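Furniture repair mornings return to Clirimton

The monthly repair mornings at the Londari Hall in Clirimton will start again in October, with a new session set aside for small wooden furniture. Doors open at 9 a.m. on Sunday and the last pieces are taken in at noon.

The new session is meant for items that can be carried in by one person, such as drawer units, trays, shelves and boxes. Scuffed tops, chipped finish, peeling paint and handles held on with tape are the usual complaints, and all of them can be looked at on the day.

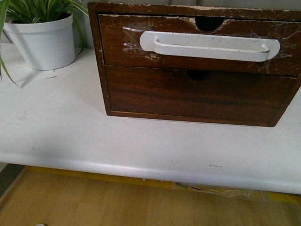 There are 20 places at each session. Owners are asked to empty drawers before they arrive and to bring any loose screws or knobs in a bag. Pieces with active woodworm will not be accepted.

Repairs are free, although people are asked to pay for new hardware and for stain or varnish. Onsri, the paint and hardware store on Mill Street, has given $300 in sandpaper, glue and finishing supplies. The Priltel Fund has added a grant of $800 toward clamps and workbenches.

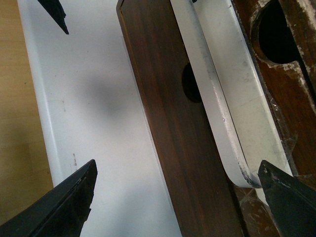

Work that needs time to dry can be left at the hall for up to six days. Collection is from the side entrance on weekday evenings, and owners will need the ticket they were given when they dropped the piece off.

Places can be booked at the hall desk or at the Clirimton library. The sewing and small appliance tables will run at the same hours as before.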